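I have now been told by three different people that a storage subscription will change my life. The firm is Pinby, it opened in Wirkton this December, and for a monthly fee it will take away the things you own and bring them back when you ask. I remain unmoved.

My mother had a cupboard. It held 16 jam jars, the good tablecloth and a broken iron, and it never sent her a bill.
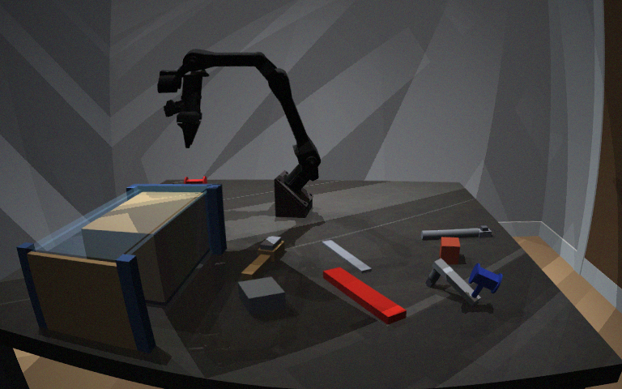 Precious Buthelezi thinks I am being unfair, and wrote to say that people in small flats have no cupboard to be smug about. Fair enough. But then the trouble is the small flat, and paying every month to live in it with fewer coats doesn't make it any bigger.

The leaflet promises savings of up to 3,000 a year. Against what? I read it twice and still couldn't find the sum. I suspect it's measured against renting a second home.

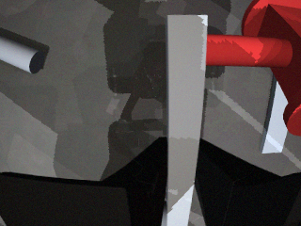 *A red cylinder, lying level.*

I shall be keeping my coats where I can reach them. If Pinby is still trading in eight years, I'll read the leaflet again.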